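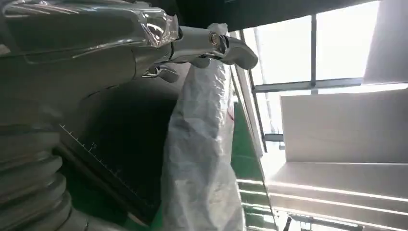

Klare Folie über dem grauen Metall, daneben die weißliche Bahn

Abdeckfolie knittert und rafft sich zusammen – wie hängt ihr so was ordentlich auf?

Perla Cuautle
Hallo zusammen, ich kämpfe gerade mit Folie und bin langsam mit meinem Latein am Ende. Im August wird bei uns in der Halle die Decke gestrichen, und bis dahin soll alles, was blank oder empfindlich ist, staubfrei eingepackt sein. Die klare Folie liegt soweit, die wirft zwar überall Falten, aber damit kann ich leben. Mein Problem ist die weiße, durchscheinende Bahn. Oben ist sie zusammengerafft, nach unten wird sie zwar etwas breiter, aber als Vorhang taugt das nicht, da bleibt ja links und rechts alles offen. Klebeband direkt auf Chrom möchte ich nicht (habe ich mal an einer Küchenarmatur gemacht und danach einen halben Abend gerubbelt). Und bei den Faltenbälgen bin ich unsicher, ob man die überhaupt stramm einwickeln darf. Hat jemand einen Tipp, am liebsten ohne großen Einkauf? Ich habe noch eine Rolle von Mondholm im Regal, Stärke steht leider nicht mehr drauf.

Jonatan Fjeld
Malervlies nehmen, fertig. Folie ist Mist.

Fidel Echeverría
Na ja, Vlies ist prima für den Boden, aber gegen Schleifstaub hätte ich auch lieber Folie. Ich habe letztes Jahr unsere ganze Schreinerei abgehängt und dabei ungefähr jeden Fehler gemacht, den man machen kann, also los:

Die Bahn nicht an einem Punkt aufhängen, sonst zieht sie sich immer zusammen, egal wie breit sie ist. Nimm eine dünne Dachlatte, schlag die Oberkante zweimal darum und tacker sie auf der Rückseite fest. Dann hängst du die Latte mit zwei Schnüren an die Decke oder an einen Träger, und schon fällt das Ganze glatt. Die Unterkante beschwere ich mit einer zweiten Latte, dann flattert auch nichts, wenn jemand das Tor aufmacht. Wenn du mehrere Bahnen brauchst, lass sie großzügig überlappen, eine gute Handbreit mindestens.

Zum Kleben: auf Chrom gar nichts. Leg die Folie einmal komplett herum und kleb nur Folie auf Folie, das hält genauso gut. Ganz normales Kreppband reicht.

Die Bälge würde ich locker abdecken und auf keinen Fall fest einschnüren, die Falten drücken sich sonst platt. Und wenn irgendwo eine Skala sitzt, Folie drüber, aber kein Band auf die Striche! Ich habe mir so mal den Aufdruck an einem Anschlag ruiniert und ärgere mich heute noch.

Ach so, und das Wichtigste vergessen: vorher abstauben und alles richtig trocken wischen. Unter Folie steht die Feuchtigkeit gern mal ein paar Tage, und dann hast du hinterher Flecken auf dem blanken Metall.

Aldana Retamal
Die Latte kann ich bestätigen, wir haben es mit einer alten Gardinenstange gemacht, ging auch. Beim Abnehmen bitte von oben nach innen einrollen, sonst rieselt dir der ganze Staub genau dahin, wo du ihn nicht haben wolltest – und die Rolle dann gleich in den Sack.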